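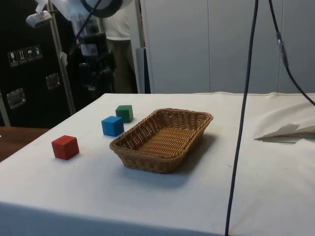

Toltis Painted Cubes and the Flutedlow Wicker Basket - a review
Posted by Chrysoula Karras, 10 Apr 2021

I had been meaning to replace our old building blocks since last July, when the bag they lived in finally split and half of them went under the sofa. My neighbour Danish swears by Toltis for his two, so I ordered a few of their painted cubes to try before buying the big box of 60, and added the Flutedlow basket while I was there, as it brought the total up to free postage (I always fall for that).

The cubes first. They are plain wood, painted red, blue and green, and the paint is matte, so you don't get that sticky, shiny feel that cheaper blocks have. The edges have been softened a little, enough that I don't mind stepping on one, but they still stand square and stack nicely. My granddaughter is 4 and had a tower up before I'd found my glasses! I do wish they came with a yellow. The red is my favourite, a proper cheerful red.

Now the basket, which I like even more than I expected to. It's a shallow rectangle in a tan-brown wicker, woven tightly across the bottom and in an open lattice up the sides, which flare outwards. The rolled rim is thicker than the walls and comfortable to hold. Small hands can reach straight in, and it looks pretty enough to leave out on the table - mine sits on an off-white cloth that badly needs an iron, and it still looks smart.

A couple of grumbles. Being so shallow, it won't hold the full box of 60 without a heap on top, so you may want a second one or something deeper. Crumbs collect in the weave too, and I've taken to going round it with an old pastry brush. At 17 pounds it isn't cheap for a basket either, though my last one, from Miettinen, cost more and started to unravel within the year.

I've now ordered the big box, and Danish is having the loan of my three in the meantime.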